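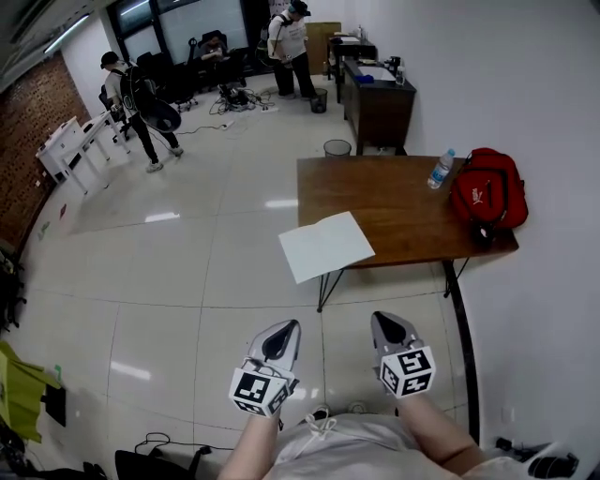

Hand-held grippers with marker cubes, one on each forearm, in a shared work room.

Workshop Tips: Comparing Hand-Held Grippers
Stiverton Workshop Pages – Bench and Tool Advice

A pair of hand-held grippers is worn or held for hours at a time, and small differences between models become large ones by the middle of the afternoon. The following tips are intended for members who are choosing between two or more pairs and who wish to compare them fairly before ordering. They apply to any light gripper that carries printed markers for tracking. Members working with a full arm on a fixed base should consult the separate page on benches and clamps.

Before the comparison

Choose the tasks first and write them down. A useful set includes one flat object, one round object and one object that bends. A single sheet of paper laid over the corner of a table is a demanding flat object and costs nothing. A capped plastic bottle serves well as the round one, and a backpack strap or a length of cord as the one that bends.

Use the same table for every model. Table height affects the wrist more than most users expect, and a gripper that feels clumsy at a low table may be quite comfortable at a higher one. If the table must be changed, repeat the whole set.

Remove rings, bracelets and watches. Long sleeves should be rolled above the elbow or left off altogether. Tie drawstrings short.

Fitting the grippers

Fit the non-dominant hand first. The dominant hand is then free to adjust the strap or handle, and the second gripper can usually be put on without help.

The wrist should be straight when the tips meet the table. If it bends backward, the handle angle is wrong for the user and no amount of practice will correct it. Record this as a finding and move on to the next model.

Open and close each gripper ten times before picking anything up. Listen for clicking and feel for a change in resistance partway through the travel. The Zemora pair tested at Stiverton in December had a stiff spot near full closing, which eased after the pivot screw was backed off a quarter turn. The Ferraro pair closed evenly from the start but was heavier toward the tip – users noticed this chiefly when reaching across the table.

Care of marker cubes

Printed markers are easily damaged and the damage is easily overlooked. Wipe each face with a dry, soft cloth before a session. Do not use glass cleaner or alcohol on paper labels, as the black areas will lift at the edges.

Check that every label lies flat. A raised corner catches light from windows and overhead tubes, and the camera may lose the marker for a moment each time the wrist turns. Matte labels are preferred. Where only glossy stock is available, turn the work table until the windows are to one side.

A polished floor returns a good deal of light as well. If tracking fails only when the hands are low, lay a dull mat under the work area and try again before blaming the camera or the controller.

Label the cubes L and R on a face that the camera does not use. Left and right markers are not interchangeable, and a swapped pair can waste a morning.

Running the trials

Allow 2 warm-up rounds per person, and do not score them. Each user should then complete the full task set with one model before changing to the next. Half of the users should begin with the first model and half with the second, so that tiredness does not always count against the same pair.

The December comparison ran to 432 scored picks. A smaller workshop can manage with fewer: 200 picks, divided evenly between two models, will show any serious fault in the grip or the fit.

Score each pick as held, slipped or missed. Finer grades were tried and abandoned, as users did not agree on them. Write comments in a separate column and keep them brief.

Stop when the hands are tired. Results collected from sore wrists describe the wrists.

Floor and cables

Run power along the wall wherever the outlets permit. Cables that must cross a walking route should be taped down for their full length or placed under a cover. Persons wearing back-mounted equipment cannot easily see their own feet and should be given the widest path through the room.

Bags should be kept off the floor beside the chair. A loop of strap or charging lead near the feet is a hazard to anyone whose hands are occupied.

Cleaning and storage

Wipe the tips with a damp cloth and let them dry fully before closing the case. Rubber inserts pick up dust quickly and lose their hold on paper well before they look worn. Stiverton replaces inserts at 3,000 closings or at the first visible crack, whichever comes sooner. Grimurard supplies inserts in two hardnesses; the softer grade is better for paper and the harder grade for bottles and caps.

Store grippers closed but not clamped, with the cubes facing up. Nothing should rest on the cubes. A folded towel in the bottom of an ordinary lidded bin makes an adequate case.

Score sheets should be placed in the folder by the tool cabinet at the end of each session. Blank sheets are kept in the drawer below it.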